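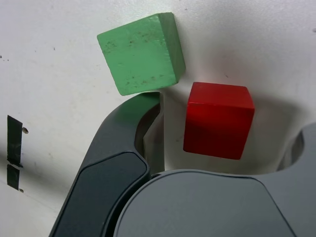 Valbona Obradović wrote to us after last year's course that she had come for the Tuesday-night sort of company you get at an evening class and gone home with a step stool her grandchildren fight over, and would we please run it again so that her sister could have a go. We are very glad to say that we will.

Call for participants: Beginners' Toymaking at the Datelard Workshop

We are looking for 9 people who would like to spend the winter evenings learning to make simple wooden toys by hand. You don't need to have picked up a saw since school, or ever. Some of our happiest makers arrived convinced they would ruin everything they touched, and a few of them did ruin the first thing or two, and then they got on with it.

The course begins in January and each session lasts 2 hours, with a good long break in the middle for tea (bring your own mug if you are particular about mugs, as ours are a mixed bunch). We start with sawing and sanding plain blocks, which sounds dull and is a lovely way to spend an evening, and go on to painting and finishing, a pull-along animal, and then a piece of your own choosing. People have made farmyards, spinning tops, a very long snake and a set of skittles that now lives at the Boller playgroup.

The fee is £30 for the whole course, with wood, paint and the use of all the tools included. If that is difficult, do please say so when you write. We keep places aside and you won't be asked to explain yourself.

At the end of the course we ask everybody to give one finished toy to the lending shelf at Demov House, where local families can borrow it. There are up to 200 toys on the shelf in a good month, and they come back chewed, scratched and very obviously loved, so we are always in need of more.

Who can apply? Anyone over 16 who lives within reach of Datelard and can manage most of the evenings. The workshop is on the ground floor and we have benches at two heights, so if you prefer to work sitting down that is no trouble at all. Let us know about dust allergies, and wear something you don't mind getting paint on.

To apply, send us a short letter or email with your name, a telephone number and a few lines about what you would like to make and who it is for. Spelling and neatness don't matter a bit. Please mark it "Samuel Room evenings" so that it finds its way to the right tray, and let us have it by May 31, 2020. We shall write back to everyone, including those we can't fit in this time, who will be offered first refusal on the next course.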